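Saturday, late

Spent most of the day on the pose tracking again. I had told myself I would stop at lunch.

The new planner build from Cullgate came through last night with a note saying grasp selection was "substantially more robust". I have read that sentence in every release note for a year. So I ran it over our own recordings before letting it near anything that moves, and of 322 episodes it threw out 34 as unusable. Fine, some of them are. But I went through the rejects by hand and plenty were perfectly good. What they had in common was shiny metal. The depth estimate goes to pieces on anything polished, the planner sees a hole where the inside of a bowl ought to be, and the filter decides the human must have made a mistake. I don't call that robust. It has found a politer way of failing.

Wrote it up for the Brasard people, who will tell me to change the lighting. They always tell me to change the lighting. Kitchens have ceiling lights in them and I am not going to train something that only works in a cupboard.
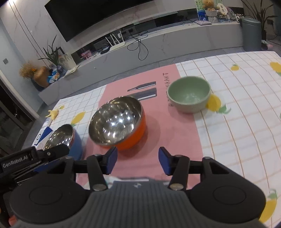 The other thing bothering me is time sync. The finger opening and the camera pose are logged by different processes, and when I lined them up this afternoon the gap was 33 milliseconds. One image late, near enough. You wouldn't notice it in a slow reach. In a quick pinch the fingers are already closing in the log while the picture still shows them wide open, and the policy learns to close early. I am fairly sure this is why it keeps snapping shut short of the rim. Fairly sure, mind. I was fairly sure it was the calibration in March and lost a fortnight to that.

Tried the correction as a plain shift on the timestamps, then retrained overnight's small model with nothing else touched. The loss came down. I don't trust the loss. It came down in March too. What I want is the same set of reaches replayed with the old and new weights and somebody who doesn't know which is which marking them, and that can't be done before next week.

Had another look at the Gunawardena method in the evening, the one that smooths the whole path after the fact. The curves come out lovely. They also cut the corner at the moment of contact, which is the only part I care about, so I have switched it off again for anything within 2 centimetres of a surface. Probably there is a cleverer way to do it. The clever way can wait until the plain one has been shown to be wrong.

Joris (the labelling tool, for my own benefit when I read this back and wonder) crashed twice while exporting and kept none of my notes the first time. I now write them in a text file on the side and paste them in. Years of tooling and I am back to a text file.

To do: raise the reject threshold for metal and see how many come back. Check whether the time gap drifts over a long recording or stays put. Ask Cullgate what they tested on, and get an answer with a number in it. Buy milk.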